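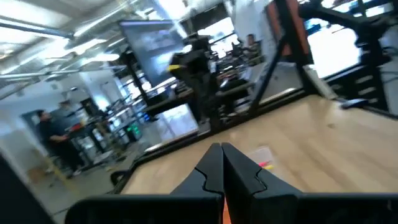 Light wood tabletop with a black metal rim

Search this forum Go

2 min read

Tumble turns at 50-odd: worth it?

lanefour_again
Club gala in February and I've been put down for the 500 free. Our coach at Deledier wants tumble turns from all of us. I come out of mine facing the wrong way with a nose full of pool. Can I just touch and go?

Pullbuoy Pete
Touch and go. Perfectly legal in freestyle, and you get a free breath every length.

mrs_chlorine
Legal, yes. Slow, also yes. You'll be giving it away at every wall. Learn them properly, six a session, starting from the middle of the pool and nowhere near the tiles.

Pullbuoy Pete
I did a 700 at the Reisinger pool with open turns and beat two people who were flipping.

mrs_chlorine
Were they in your heat?

Pullbuoy Pete
They were in the building.

jasa_masters
Bit of both at our place (Jasa, cold showers, nice people). Flip while you're fresh, touch when you're not. The nose thing is breathing out too late, so start humming before you go over.

mrs_chlorine
Disagree on mixing. You'll dither at the flags and do neither.

lanefour_again
Tried the humming tonight. Nose fine. Goggles now round my neck. Has anyone used the Drolix ones with the double strap?

Pullbuoy Pete
Yes. They stay on. Still doing open turns, mind.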